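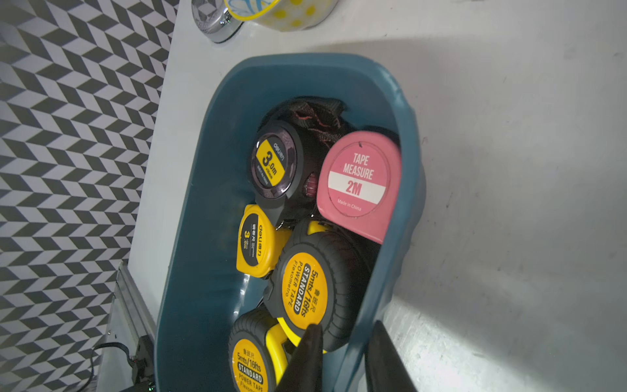
Tape measures and strap, in the teal basket.

September 2021

Rained until ten, then cleared. I walked down to the allotment hut in Grakcombe with a flask and the old plan of the orchard, the one Izzati Lumenta traced from the parish map. We are meant to have the planting order in before the nursery closes its list, and so far all I have is a pencil drawing and a lot of opinions from other people.

The piece of ground is the long strip behind the chapel wall. Izzati's tracing gives it as 1,222 square yards. I don't trust that figure, as the wall has been rebuilt at the north end and the ditch has moved since the map was drawn. Sizwe Dlamini met me at the gate and we went along the ditch first. He had cut the nettles back to the second post, so we could at least see where the bank starts.

The soil is better than I expected at the bottom and worse at the top. I dug two holes. The lower one went down a good foot and a half before I hit clay. The upper one was stones almost at once, and I think that is where the old cart shed stood. Sizwe says his grandfather remembered a shed there with a tin roof. We agreed to leave the top corner as grass and put the bench there.

Ate lunch on the wall. Cheese and a tomato from my own plants, nearly the last of them.

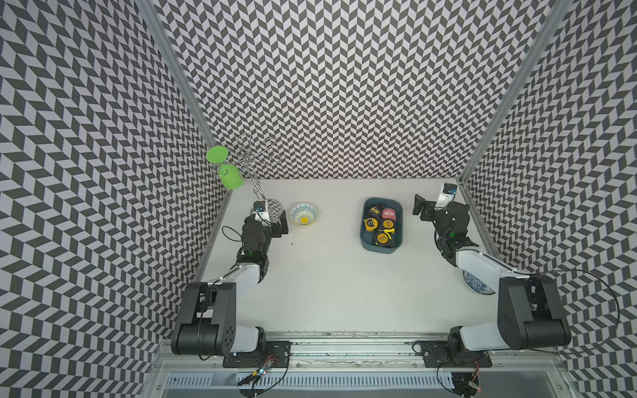

Chevron walls on three sides, white table.

After lunch Yolandi Mkhize came with her list of apples. She wants Britundale for keeping, which I have never grown, and she says it stores until May if the shed is cool and the mice are kept out. I asked about scab and she said it gets some, but no worse than anything else in a wet year. She also wants a row of Skukden along the wall for cider. I said one tree would be plenty, as none of us owns a press. She said we could borrow one. We left it at two trees with a question mark.

Spacing was the long argument of the afternoon. Yolandi wants them close, Sizwe wants room for a mower. I read out what I had copied from the library book and it supported both of them, depending on the rootstock. We settled on fifteen feet in the rows and eighteen between, which gives fewer trees than the committee was promised in spring. I will have to write to them. I am not looking forward to that.

Called in at Swanepoel on the way home for stakes. The price has gone up again. They had 73 of the short ones and none of the long, and the man thought more would come before the end of the month. I bought nothing. Ties I can make from old bicycle tubes, and I have more than enough of those in the garage.

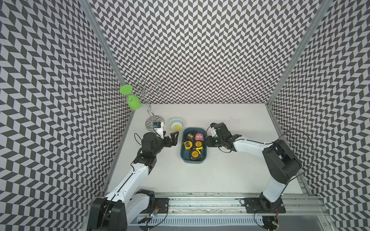
The boundary still has to be settled before a single stake goes in. I want the north end measured from the chapel corner and the ditch side taken again from the gate, both on the same morning, with somebody else writing the numbers down. A little tape like the black one with the yellow label is only short, so it will do for checking a stake against its neighbor or the height of a tie, and no use for the long side. For that we need the surveyor's tape on a reel. Berkay Yalçınkaya has one and has said yes in principle, but he is away with his sister and I don't have a key to his shed.

Wrote to him after supper. Also wrote out the order again in ink, leaving the Skukden line blank. Redrew the plan with the bench in the top corner and the path going around it – it looks better than the first version, though the path is now too narrow for a wheelbarrow at the bend and will have to be moved a foot or so toward the wall.

Back stiff from the digging. Blister on the left hand. Put the boots by the stove and went up at half past nine.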